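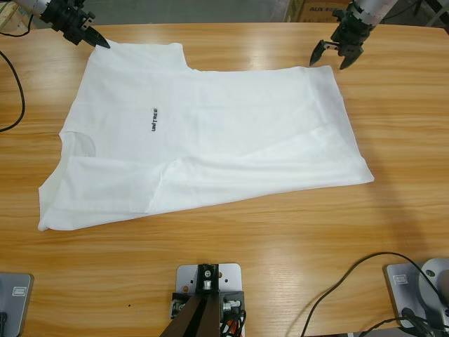 The purchase price of a two-arm cell is the easiest line in the budget to fill in and the least useful for planning. Wukach, a garment rental and repair firm, approved its first cell on a quote for the arms and grippers alone. Dilek Yalçınkaya, the operations manager, had the order revised after listing what a single T-shirt on a wooden tabletop takes up: two arms reaching in from the far edge, base plates at the near corners, a mounting post between them, and cable running across surface that the plan had counted as work area. The revised order was 16 percent higher.

Most of the increase was hardware that buyers tend to book as sundries. Brackets, plates, connectors and spare cable went into a separate line, with one replacement set of fingertips per gripper. Lihua Fang, who prepared the figures, also moved the table out of the furniture budget. Its height and depth set the reach of both arms, and a change to either means the mounts must be measured again.

Labor came next. Wukach planned 138 hours of setup and operator time before the cell would be judged on output.
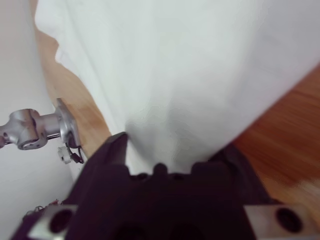 Those hours were priced at the full shop rate, including time spent laying out garments between runs. Fang's first draft had left that time out.

Two suppliers bid. Zoltano offered a lower price with support billed by the call. Tolodar charged more and included 11 months of parts and remote service. Yalçınkaya chose Tolodar – the service term ran past the end of the budget year, so repairs would not compete with the fall intake.

The firm has set aside 3 percent of the order value for cable and connector replacement and will review the amount in September. A second cell is in the draft plan without a price. The floor space for it has been marked, but the power supply has yet to be quoted.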